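Hi! This is the readme for `markik-lunch`, my folder of notes, labels and lists about laying out a packed-lunch table. I'm Doina Delić, and I got into this because the old Enberg list called everything a "snack item," which drove me up the wall.

There are 320 entries in here right now. 292 have been checked by hand, and the rest are marked `todo` (mostly chips, I got bored of chips). I'd like to get to 1,000 at some point, but don't hold me to it!

## What's on the table

The basic layout is a brown table with a tray in the middle, where one person's lunch gets put together. Everything you might pick from goes around the edges - drinks at the back, snacks off to one side, baskets wherever you can reach them. I name things by what holds them first and what they are second, so you get `basket/foil-tray` or `rack/cola-red`. It reads a little funny until you've typed it a few dozen times.

Sandwiches are the triangle kind in clear wrap, and they go on the tray standing on the cut edge so you can see the filling. I don't write down a flavor unless there's a label. Pink-orange could be a lot of things, so it goes in as `filling: pink-orange` and we all move on with our lives. The Coke bottles sit in the clear two-step rack, three up and three down.
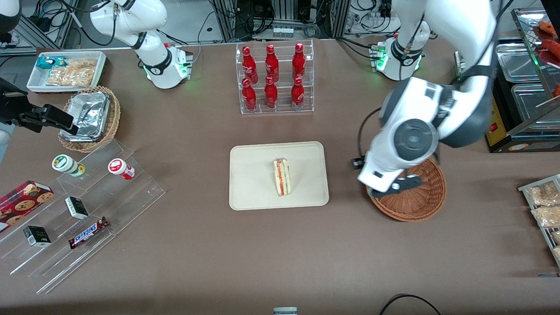 ## Files

- `items.csv` - one row per item, with holder, wrapper, color and notes
- `layouts.md` - where things go, in words
- `stirkska.txt` - old names from the Stirkska list, matched to mine
- `um/` - half-finished drafts, poke around if you like

## Stuff I know is wrong

Version 2 of the layout notes mixes up "tray" and "basket" in a bunch of places. If it's woven it's a basket, even when there's a foil tray sitting inside it. I fixed most of these in February and then found more, so send me a note if you spot one.

Colors are my own words too. Please don't turn "beige" into "sand" - I'll only change it back.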